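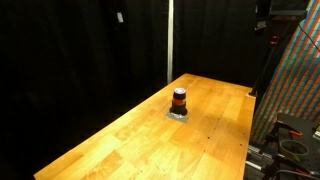
Kesau, February 2021

Looking After a Butcher-Block Top

A wooden work surface needs very little attention if it gets that attention on time. Most of the tops that come into the Ostoron workshop for repair were never oiled after the first year, or were oiled on top of dirt.

Start with a clean surface. Wipe it down with warm water and a few drops of dish soap, wring the cloth out well, and go with the grain. Don't let water stand along the seams. Leave the top overnight before doing anything else.

If it feels rough in the morning, sand it lightly with 100 grit paper on a block. Keep the block flat and work lengthwise. Going across the strips leaves scratches that show up as soon as the oil goes on. Vacuum the dust, then wipe with a barely damp rag.

For tops where food is prepared, use food-grade mineral oil. Pour on a small puddle, spread it with a lint-free cloth, wait 43 minutes or so -- the length of a lunch break is fine -- and wipe off whatever is still wet. A new top wants 5 coats, one a day. After that, once in winter and once in August will do for most kitchens.

Small screw holes can be filled with wood filler a shade lighter than the top, as most fillers darken under oil. Press it in with a putty knife, leave it slightly proud, and sand it flush when it is hard.

Dark rings from cans usually come from iron reacting with the wood. Oxalic acid cleaner takes most of them out. Wear gloves, follow the label, and rinse twice.

Oily rags can catch fire on their own if they are soaked with linseed or tung oil. Spread them flat outdoors to dry -- never ball them up in a trash can.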